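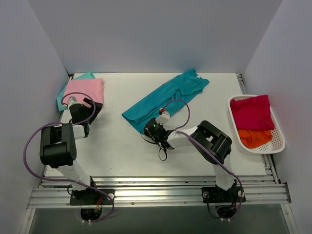 Figure 1. Pink cloth folded, teal garment partly folded, two more cloths in the basket.

Does folding save space? Project report, Ida Reuter and Shona Hoani

Every tidying guide we read claims that folded laundry takes up less room than laundry stuffed in a basket. We doubted it. The Cunden guide promises "half the space" and gives no measurements at all.

Our test load had 30 items, a mix of shirts and plain cloths. We put them in a basket unfolded, pressed the pile down by hand for 5 seconds and measured the height. Then we folded everything into rectangles and did it again.

Folding did help, but nowhere near half. The pressed pile was only a little taller than the folded stack — and the stack left gaps along the sides of the basket that we had no fair way to count. Long garments were the worst. Folded lengthwise first, they tended to bunch at one end, and two people folding the same shirt got different rectangles.

We would not trust our own result very far either. Hand pressure is not a controlled force, and Shona presses harder than Ida. A repeat should use a fixed weight of 1,000 grams and one folder for all items.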